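Anel opens hand-held teaching service for packing and sorting tasks

Ploslow, March 13, 2021

Anel has opened a service for firms that want a robot arm to learn a packing or sorting job from a person doing it by hand. The work is carried out at the company's site in Ploslow, and bookings are open now.

The person teaching the task holds a gripper with two fingers and works at an ordinary table. A camera on the tool records the view over the fingers, and the opening and closing of the jaws is logged alongside it. No robot arm is needed at this stage.

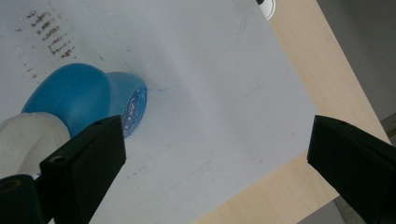 Each task is shown many times over, with items moved between takes so that the arm does not learn a single fixed position. Anel asks for 600 takes for a standard task. Trials that began in December covered 3 tasks for Darinach, a supplier of boxed household goods, and a first set of 137 takes was used to check the recording before the full set was made.

Operators need no programming skills. Staff who already do the job on a packing line are usually the best people to show it, and Anel would like customers to send their own where they can. Training on the tool takes 2 hours.
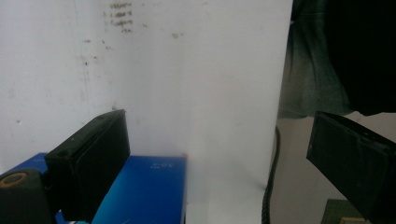 What customers receive

Customers receive the recordings, a log of finger positions and a written note of any takes that were thrown out. Takes are checked by eye before they are handed over. Faces and paperwork are kept out of the delivered files on request.

A second camera, set at head height, can be added where a task needs both hands, such as steadying a box while the gripper works beside it. 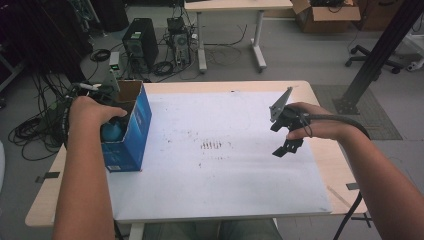 The two views are matched by time stamp, and customers may ask for either on its own. Wong, which supplies robot arms to small warehouses, will accept the files in their standard form from the start of the service.

Tasks with liquids, glass or items too wide for the fingers are not covered at present. Prices are given per task after a short visit or a video call, and sample items should be sent to the Ploslow site before the first session.

Enquiries should be made to the Anel press and bookings desk.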